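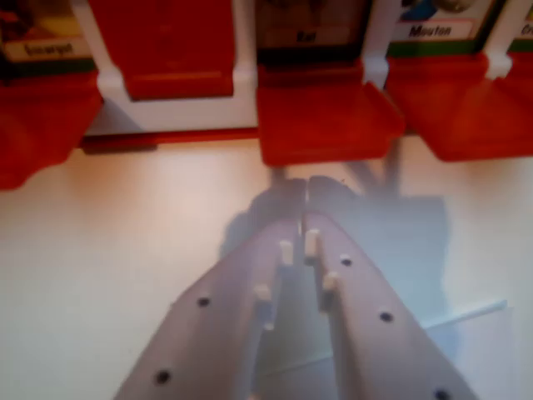
Why would a gripper keep closing after the stop has been pressed?

Usually the stop is only wired to the arm, and the fingers run off their own supply.

That was the first reply I got from the Ponden people, and I'm passing it along because it cost us a whole Wednesday. We run a Flulach controller with small plastic fingers on card work. The stop went in, the arm froze like it should, and the fingers went right on squeezing until a peg snapped. I went back through the log and found 18 closes logged after a stop. Eighteen! I'd love to hear how the rest of you have yours wired.

marlowbench
Sorry about the peg. Cutting power to the fingers isn't always the kind thing to do, though — ours would drop whatever they were holding. I'd look at the firmware before touching a wire. Which version are you on?

oldgripper
It's 5, same as it came. I take your point on dropping things, but a card falling on the table doesn't scare me half as much as a pinched thumb. 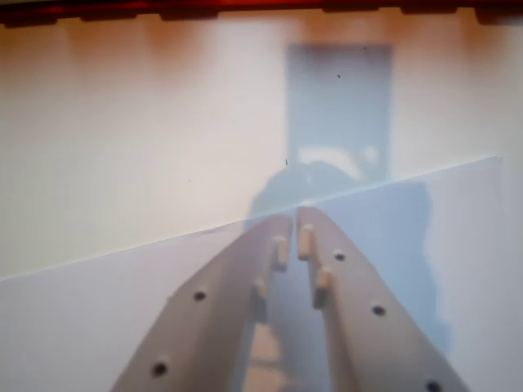 tackleberry_j
I'm with oldgripper here. We had the same fault on the Dunstan line, and the update didn't cure it. A relay on the finger supply did, and it's been fine all June.

marlowbench
Glad it worked for you, but I still wouldn't do that with anything heavy in the grip.

oldgripper
Fair enough, ours are light. Relay goes in tomorrow morning, and I'll post the log when I have it.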